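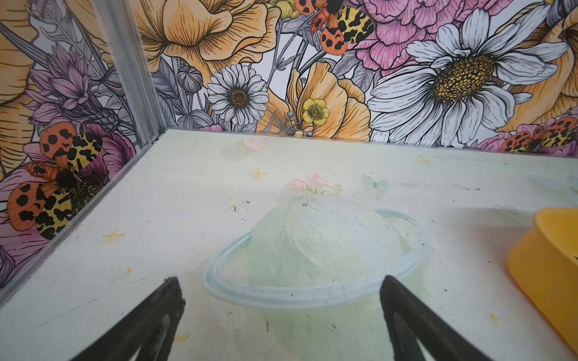

The ringed planet on the floor, with a yellow star above it and the pink heart further back.

Welcome to the little gallery from our workshop corner in Plarnthorpe! I promised Rosalind Calloway I would put these up back in September, and I am only now getting to it, with a cup of coffee at my elbow and every good intention. The painted floor is the part I'm fondest of. It has faded a fair bit, and the planet has its scuffs, but I still love that pale green against the blue ring. Look toward the middle and you'll find a pink flower cluster with green leaves, and a butterfly to the right of it so faint that Stuart Sugden swore I was making it up.

Then there are the tools, which get far more attention from our visitors than I ever expected (Stuart could talk about handles until supper if you let him). I like a screwdriver with a good thick grip, myself — my hands are not what they were — and a bit of bright color makes it so much easier to find on a busy bench.

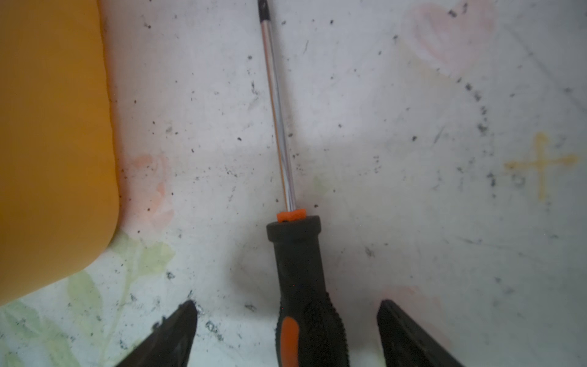 Phillips-style screwdriver, black handle with orange trim, beside something mustard yellow. Plenty of specks and crumbs on the surface, too!

More to come once Maureen Tindall and I have sorted through the other 21.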